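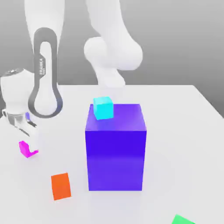 Garden storage box lid sags and holds water — fix or replace?

Posted by hedgerow_end in Home and Garden, Outdoor Storage

I have a plastic storage box by the back door, bought from Flesto four years ago. It holds cushions, a folded parasol and the usual bits. The lid used to be slightly domed but it has sunk in the middle and now holds a puddle after every bit of rain. The cushions nearest the top were damp when I got them out in May and two of them had black spots on the underside.

The box is 825 mm across the front. The lid is one skin of plastic with shallow ribs moulded underneath, not a double one. It is hinged at the back on a steel rod and has two gas struts, one of which has gone weak. The children have sat on it, and I have probably stood a full watering can on it more times than I should.

I have tried turning the lid over in the sun with a bag of compost on it. It came back a bit and then sank again within the week.

What I would like to know:

Can a lid like this be stiffened from underneath without it looking a mess or fouling the struts?

If I drill a hole to let the water out, does it just end up on the cushions?

Is it worth doing at all, or should I buy another? A replacement lid from Flesto is 180 pounds with delivery, which seems a lot for a lid. We are in Gevasley, so it gets plenty of wind and rain and very little hard frost.

Thanks in advance.

47 people found this useful

oldgatepost
Accepted by the person who asked

You can stiffen it. I did the same job on a box of a similar width and it is still flat after three winters.

Don't drill a hole. Water will go through it, and even if you fit a bit of pipe to carry it out of the back, leaves will block it by October. Get the slope right and the water runs off by itself.

What you need is two lengths of aluminium angle, 25 mm by 25 mm, 3 mm thick. Steel would be stiffer but it is heavier and you already have a weak strut. Cut each one a little shorter than the inside of the lid, so that it clears the rim of the box when it shuts. On yours I would start at 750 mm and check before fixing anything.

Empty the box and prop the lid open with a piece of timber. Take both struts off. They usually clip on to a ball stud, and a small flat screwdriver under the spring clip will release them. Keep your face out of the way when you do the good one.

Next take the lid off by drawing out the hinge rod. Mine had a push-on cap at one end that had to be cut off. They cost pennies to replace.

Lay the lid upside down on something flat and soft, such as an old blanket on the patio. Leave it in full sun for an afternoon if you can. Warm plastic moves much more willingly than cold, and if you force it on a cold morning it can split along a rib. Put a thin piece of wood under the middle of the rim at front and back so the centre can drop a touch below level — when you turn it back over, that becomes your dome. Load it with something spread out, like a bag of sand.

While it is still loaded, offer up the angle. It should run side to side, one length a third of the way back and the other at two thirds. If the ribs get in the way, notch the angle with a hacksaw. Don't cut the ribs.

Fixing is the awkward bit. Most of these boxes are polypropylene and ordinary glue will not hold it. I used short stainless bolts through the lid with a rubber-backed washer on top and a dab of sealant under each. Four bolts to each length. The holes should be slightly oversize so the plastic can grow and shrink, otherwise it will buckle between the bolts in summer. You will see the bolt heads, but in black or grey they look as if they were meant to be there.

Put the lid back on and close it by hand before you refit the struts. Check that nothing touches. Then replace both struts together, as a new one paired with an old one will twist the lid. The number printed on the side followed by N is the force, and you want the same force or one step up. Measure from the centre of one ball to the centre of the other with the strut fully open. Mine were 254 mm and there were plenty of makers to choose from.

Last thing, raise the back of the box. A paving slab offcut or two strips of treated batten about as thick as your thumb will do. The water then runs forwards, away from the hinge, where most of them leak anyway.

Total cost to me was well under half of what you have been quoted, including the struts.

31 people found this useful

plerkdale_pete

Just buy a new one. I had one of these and once the lid goes the rest goes. The base cracked the year after. Get a wooden one with a felt roof, there is a yard at Plerkdale that makes them to size.

3 people found this useful

mossandmortar

The answer above about the aluminium angle is sound and I would go with it, but I want to add something on the damp, as I don't think the puddle is the whole story.

Cushions go mouldy in sealed boxes even when no rain gets in. If they are put away slightly damp in the evening, the moisture has nowhere to go. Look at the underside of the lid first thing in the morning. If there are drops all over it and not just near the hinge, you have condensation.

Ventilation helps more than anything. Drill two rows of small holes high up on the short sides, just under the overhang of the lid, and glue a bit of fine mesh inside to keep spiders out. Stand the cushions on a slatted rack or a couple of battens. I use the slats from an old cot. Bring them indoors from November to March if you have the room.

For the black spots, brush them off outdoors when dry, then wash with warm water and a little soda crystals, and dry them properly in the sun. It may leave a grey shadow. Check the label before using anything with bleach in it.

I also fitted a strip of Lim foam seal along the back edge by the hinge. It took 15 minutes and has stayed put so far, though the end nearest the downpipe is starting to lift.

12 people found this useful

hedgerow_end

Thank you all. I looked this morning and there are drops right across the lid, so I will do the vent holes as well as the angle. The struts measure the same as yours, oldgatepost. I will order a pair and wait for a warm spell before I take the lid off.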